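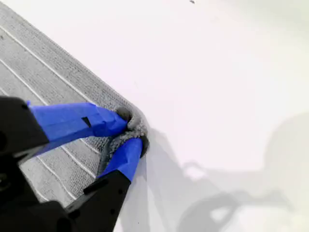
BRIMENMONT, August –

**Figure 2.** Small gray cloth at the rounded corner of a ribbed mat.

### 4.2 Cloths and mats

We had a soft spot for the corner, we confess, and so did the people who kept our household diaries. Of the 1,925 entries we read, 1,426 mention a cloth left on or beside a mat, and a good many dwell quite fondly on how it was bunched or folded. A plush cloth like the one in Figure 2 – fuzzy against all that tidy ribbing – was coded as "resting" by Vaughan and as "put away" by Wynne.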